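받침 있는 글자를 자꾸 틀리는 일곱 살, 영어까지 같이 시작해도 될까요?

작성자: Rohani Wuisan
등록일: 2025년 10월 25일
분류: 육아·교육 > 유아 한글/영어

안녕하세요, 눈팅만 하다가 처음 글 올려요. 남편 따라 한국에 와서 아이를 키우고 있고, 아이는 지금 일곱 살이에요. 내년 봄에 초등학교에 들어가는데 요즘 마음이 너무 급해져서 여쭤봅니다 ㅠㅠ

한글은 다섯 살 때 혼자 간판 읽으면서 시작했어요. 그때는 우리 애가 천재인 줄 알았죠 ㅎㅎ 근데 쓰기로 넘어오니까 받침에서 딱 막혔어요. '없어요'는 '업써요', '앉아'는 '안자', '괜찮아'는 '갠차나'. 소리 나는 대로 쓰는 거니까 귀는 좋은 거다 싶다가도, 옆집 아이가 일기를 두 장씩 쓰는 걸 보면 한숨이 나와요.

그런데 얼마 전부터 유치원에서 알파벳을 시작했어요. 아이가 영어는 또 재미있어해요! 집에 오면 노래를 흥얼거리고 냉장고에 글자 자석을 붙였다 뗐다 하고요. 문제는 그러다 보니 한글 쓰기는 더 안 하려고 한다는 거예요. 시어머니는 한글부터 떼고 영어를 하라고 하시고, 남편은 좋아하는 걸 왜 막냐고 하고, 저는 중간에서 이리저리 흔들리는 중이에요.

게다가 저희 집은 제 모국어(인도네시아어)도 조금씩 쓰거든요. 잠자리 책은 제가 인도네시아어로 읽어 줘요. 그러니 아이 머릿속에 언어가 3개인 셈인데, 인도네시아어도 알파벳으로 쓰잖아요. 그래서 아이가 U를 보고 '우'라고 읽어요. 유치원 선생님은 '유'라고 가르치시는데 아이는 엄마 책에서는 '우'라고 우기고, 저는 둘 다 맞다고 하고... 아이 표정이 아주 복잡해지더라고요.

제가 궁금한 건 이거예요.
한글 받침을 다 뗄 때까지 영어는 좀 미루는 게 나을까요?
틀린 맞춤법은 그때그때 고쳐 줘야 하나요, 그냥 둬야 하나요?
하루에 얼마나 시키세요? 저는 60분 잡았다가 매일 싸우고 있어요.

학습지는 Erkolus에서 나온 받침 워크북을 사 봤는데 앞쪽 몇 장 하고는 책꽂이에 꽂혀만 있네요. 경험 있으신 분들 편하게 말씀해 주세요. 따끔한 말도 괜찮아요!

Darragh Hegarty 님의 답글

그냥 두세요. 학교 가면 다 합니다. 저희 애도 입학할 때 자기 이름만 겨우 썼는데 지금 멀쩡해요. 영어는 좋아하면 시키고 싫어하면 말고요. 그리고 60분은 어른도 힘들어요. 저는 그 시간에 나가서 자전거 태웠습니다.

Osaze Afolabi 님의 답글

글 읽으면서 우리 집 얘기인 줄 알았어요 ㅋㅋ 저희도 집에서 말이 여러 가지 섞이는 집이고, 큰애가 지금 3학년, 둘째가 여섯 살이에요. 전문가는 아니고요, 큰애 때 온갖 시행착오를 한 아빠로서 길게 좀 써 볼게요. (퇴근하고 맥주 한 캔 놓고 쓰는 거라 두서없어도 이해해 주세요.)

일단 영어 미루는 문제. 저희는 큰애 때 미뤘고, 후회해요. 한글 먼저 떼자고 영어 그림책을 싹 치웠는데 한글이 빨리 늘지도 않았고 아이는 글자라면 다 재미없다고 생각하게 됐거든요. 둘째는 그냥 섞어 놨어요. 대신 자리를 나눴습니다. 한글은 식탁, 영어는 거실 바닥. 별거 아닌 것 같은데 둘째는 이게 잘 맞았어요. 식탁에 앉으면 한글 하는 줄 알고 순순히 연필을 들더라고요. 큰애한테도 뒤늦게 해 봤는데 콧방귀만 뀌었습니다. 애마다 달라요.

U를 '우'로 읽는 건 저라면 걱정 안 할 것 같아요. 저희 집도 글자 하나를 두고 엄마 식, 아빠 식이 달라서 큰애가 한동안 "이건 아빠 소리야, 엄마 소리야?" 하고 물었어요. 그래서 책마다 표지에 스티커를 붙였어요. 초록색은 아빠 책, 노란색은 엄마 책. 초록색이면 아빠 소리로 읽는 거죠. 한 달쯤 하니까 스티커가 다 떨어졌는데도 알아서 구분하더라고요. 잠자리 책을 인도네시아어로 읽어 주신다니 그건 꼭 계속하세요! 저는 바쁘다고 중간에 끊었다가 큰애가 할머니랑 통화할 때 말이 막히는 걸 보고 얼마나 속상했는지 몰라요.

맞춤법 고치는 건, 저는 일기나 편지는 손 안 대요. 아이가 저한테 "아빠 사랑해요 마니마니"라고 써 줬는데 거기다 빨간 펜을 어떻게 댑니까. 대신 제가 답장을 쓸 때 그 낱말을 제대로 한 번 써 줘요. "아빠도 많이많이 사랑해" 이렇게요. 며칠 지나면 슬쩍 '많이'로 바뀌어 있을 때가 있어요. 물론 안 바뀔 때도 많습니다. 저희 큰애는 '괜찮아'를 2학년 여름까지 틀렸어요.

받아쓰기는 따로 해요. 낱말 몇 개만, 시간은 타이머로 짧게. 겹받침은 제일 나중으로 미루세요. 저희는 ㄱ, ㄴ, ㅁ, ㅇ처럼 소리가 또렷한 받침부터 했고, '없다'랑 '앉다'는 뜻이 있는 그림처럼 통째로 외웠어요. '없'을 카드에 크게 써서 빈 과자 통에 붙여 놨죠. 과자 찾으러 갈 때마다 '없'을 보는 겁니다. 아이가 엄청 분해하면서 외웠어요 ㅋㅋㅋ

워크북은 저도 책꽂이에 꽤 있어요. 그래서 요즘은 문구점에서 700원짜리 칸 공책을 사다가 아이가 좋아하는 말로만 채워요. 공룡 이름, 친구 이름, 급식 메뉴. '닭볶음탕' 한번 써 보라고 해 보세요. 받침 종합 선물 세트예요. 저희 애는 이거 쓰고 나서 자신감이 하늘을 찔렀습니다.

아, 그리고 옆집 아이 일기는 보지 마세요. 저도 그 시절에 같은 반 아이 독서록 보고 밤에 잠을 못 잤는데, 지금은 그 애가 누구였는지 이름도 가물가물해요.

Chinyere Isah 님의 답글

위에 Osaze 님 글 너무 좋아서 저장했어요. 저는 하나만 보탤게요. 영어 좋아하는 아이면 글자를 손으로 만지게 해 주세요. 저희 딸은 연필 잡는 걸 싫어했는데, 색지에 글자를 크게 그려서 오리고 벽에 붙이는 건 하루 종일 했어요. 대문자가 오리기 편하고요, 소문자는 a나 e 가운데 구멍 때문에 어린아이가 짜증을 내요. 한글도 똑같이 해 봤는데 자음이랑 모음을 따로 오려 놓고 받침 자리에 이것저것 끼워 보게 하니까 '가'가 '강'이 됐다가 '감'이 됐다가, 혼자 깔깔거리면서 놀더라고요. 받침이 밑에 들어간다는 감이 그때 생긴 것 같아요.

바탕은 짙은 색이 좋아요. 글자 둘레에 더 진한 색으로 테두리를 한 번 그려 주면 멀리서도 잘 보이고요. 붙였다 뗐다 할 거면 풀 말고 떼어지는 접착제를 쓰세요. 저는 처음에 풀로 했다가 벽지까지 같이 뜯어서 남편한테 한소리 들었어요.

그리고 시어머니 말씀은... 네네 하고 넘기는 게 저는 제일 편했어요 ^^

작성자 Rohani Wuisan 님의 댓글

세 분 다 정말 감사해요. 어제저녁에 당장 '닭볶음탕' 시켜 봤는데 '닥보끔탕'이라고 쓰고는 자기가 먹고 싶다고 난리가 나서 결국 배달시켰어요 ㅎㅎ 스티커는 집에 있는 걸로 붙이기 시작했고, 60분은 깔끔하게 포기했습니다. Darragh 님 말씀대로 자전거도 태울게요!

글자 오리기는 주말에 색지 사 와서 해 보려고요. 혹시 한글 자음 본이 있으신 분은 공유 부탁드려요. 제가 그리면 ㅎ이 자꾸 사람 얼굴처럼 돼요. 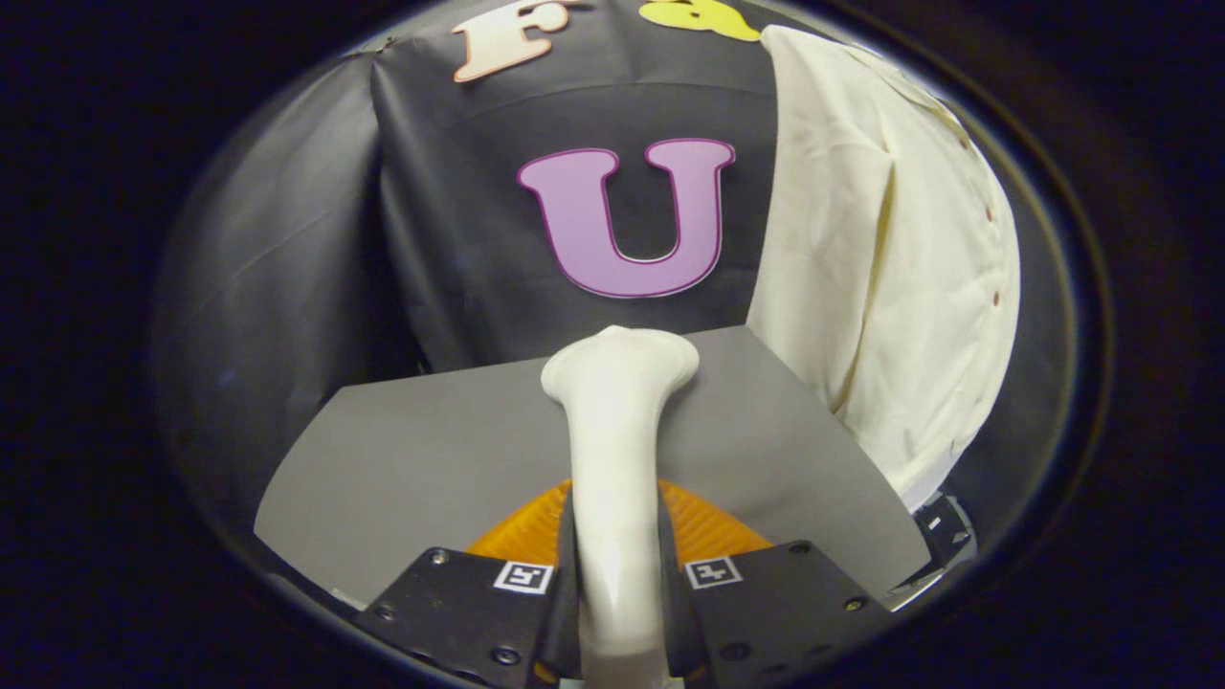

검은 바탕에 붙인 연보라빛 분홍색 U. 우리 집에서는 '우'이기도 하고 '유'이기도 해요.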